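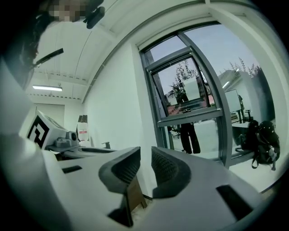

The Mosano room, with its white walls and dark baseboard.

Mosano Room Refit: Progress Report to the Balum Fund
Prepared by Haiyan Qian, Ekitz Community Workshops
6/7/24

Where we are

The walls are done! When I last wrote to you in January we had a room with three different shades of old green and a long crack over the door, and I was asking for patience. Since then the plaster has been patched, sanded and painted, and the whole room is now white from the baseboard up. It makes a bigger difference than I expected. The space is the same size it always was, but people who knew it before keep asking whether we moved a wall.

We kept the pale, mottled floor. The original plan had us replacing it, and your fund had set money aside for that. After a deep clean it came up so well that we would like to leave it alone and put the money into storage (see the request further down). The speckled pattern hides scuffs, and it looks good against the dark baseboard, which runs right along the foot of the white walls. I was nervous about that dark trim on paper. Now I love it.

Work finished in this period

Plaster repairs to all the walls, including the crack over the door.
Two coats of white paint, with a third coat on the wall that faces the street, where the green kept showing through.
Floor stripped, washed and sealed.
Baseboard fitted and caulked. One length had to be recut after delivery and Ban Joinery swapped it at no charge.
Old light switches taken out and new ones wired in.

The painting took 9 working days against the 8 we had planned. Most of the extra day went to that street wall. The floor went faster than planned, so overall we are still on schedule.

How the room is being used

We opened it for trial sessions as soon as the sealer had cured, and the response has been wonderful. We have held 17 sessions so far, with 127 sign-ins on the sheet by the door. Many of those are the same people coming back, which I take as the best kind of news. The sewing group comes in the mornings and says the light bouncing off the white walls means they can thread a needle without carrying everything over to the window. The model builders have the evenings and have already asked for more hours.

We asked everyone to write down one thing they would change. The most common answer was echo. A room with hard walls and a hard floor is lively, and when two conversations get going it can be tough to hear the person next to you. The second was somewhere to put coats and bags, and the third was more outlets along the back.

Changes to the plan

Echo was not in our original budget, but there is a simple first step. Ekitz has fabric panels in storage from an earlier project, and we will hang four of them on the back wall this month and see how the room sounds. If that helps, we can cover them in a white or light gray cloth that suits the paint. If it doesn't, I will get a quote for ceiling panels and bring it to you before spending anything.

For coats and bags we would like to add a row of hooks and a low shelf just inside the door. Ban Joinery has drawn up a version that sits above the baseboard so we don't have to cut into it. The outlets will be handled by the same electrician who did the switches.

Money

Paint and plaster came in under budget. The electrical work came in slightly over, mainly for a length of old cable that had to be replaced once the wall was open. Nothing has been spent from the flooring line apart from cleaning and sealer. The full ledger and receipts are in the attached folder, with the recut baseboard noted as a zero-cost item.

Our request is that the unspent flooring money be moved to storage, to cover the hooks, the low shelf and one tall closed cabinet for shared tools. We would need your answer before Ban Joinery can order the lumber.

Next steps

Hang the fabric panels and run a week of sessions with them up.
Add the outlets on the back wall.
Touch up the white paint near the door, where bags have already left marks.
Fit the hooks and shelf, once approved.
Send you the user comments, typed up.

Please come by and see it! Mornings are best for the light, and the sewing group would be delighted to have visitors.

Haiyan Qian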